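Rorden two-finger grippers: a few months in

I've been meaning to write this up for ages, and a couple of people on the forum have asked whether the Rorden grippers are worth the jump from the Fuchs ones, so this is my go at an answer. Short version: mostly yes, with moaning.

First, what I use them for. I run a small two-arm bench and nearly everything I do on it is tabletop stuff. Picking up cups, putting them down on coasters, handing things from one side to the other, pulling tissues out of a box (harder than you'd think!). Nothing heavy, nothing fast. If you're stacking crates or bolting things together you want a different review.

I had the Fuchs grippers before this and I still have a soft spot for them. They're cheap, they're chunky, and you can drop them on a stone floor and carry on. The trouble was always the fingertips. They're thick, so anything with a thin rim turned into a fight, and I lost whole evenings to cups being nudged over before the fingers had even got round them. The Rordens are much slimmer, and that one change sorted out most of my grumbles in the first afternoon.

Fitting them took me longer than it should have. The adapter plate comes with 13 screws, the instructions show a different number, and I rang the shop at Denach in a bit of a panic. Birgit Voß picked up and told me the extra ones were spares and to stop worrying. She also told me to leave more slack in the cable than looks tidy, and I'm very glad I listened. My first attempt had the cable nice and snug, and every time the wrist rolled over it tugged at the connector. Now it hangs in a loose loop underneath and I've had no bother since, though you do have to watch it doesn't catch on anything standing on the table.

The grip itself is lovely at the gentle end. On the Fuchs I had two settings, really: dropping it and crushing it. With the Rordens I can hold a thin plastic cup by the side and not squash it, and tilt it a little without it sliding out. I ran 200 pick-and-place goes with each pair, same cups, same coasters, same program apart from the finger width. The Fuchs managed 145 clean ones. The Rordens got through more than 190, and most of the misses were my fault for putting the cup down half on the rim of the coaster. Raised-edge coasters are a right pain, by the way. If the cup comes in even slightly crooked it catches and tips, and no gripper is going to save you from that.
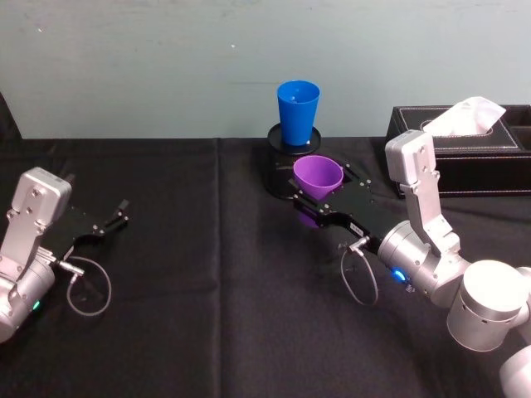 The other thing I'd say is don't judge them on one arm. I tried a single Rorden on the right for a fortnight with the old Fuchs still on the left, thinking I'd save some money, and handovers were hopeless. The two close at different speeds, so one side was always letting go too early. Once I had a matching pair it all settled down.

Now the moaning. The fingers are black and shiny enough to pick up reflections, and my camera software didn't like that one bit. I was using the Trondstead controller's built-in tracking and it kept getting the edge of a cup wrong when the colour showed up in the gripper underneath. A bit of matt tape on the inside helped — not pretty, but it works. The finger pads also wear quicker than I'd like. I'm on my second set already, and they're not cheap for what are basically two little strips of rubber.

The noise is fine. The manual is poor. The setup program crashed on me once and has behaved itself ever since.

Would I buy them again? For light, fiddly things, yes, and I'd buy the pair straight off. If you mostly grab big solid objects, keep your Fuchs and spend the money on a better camera. I've got the wider fingers on order and I'll add a note here once I've had a proper play with them, probably in December.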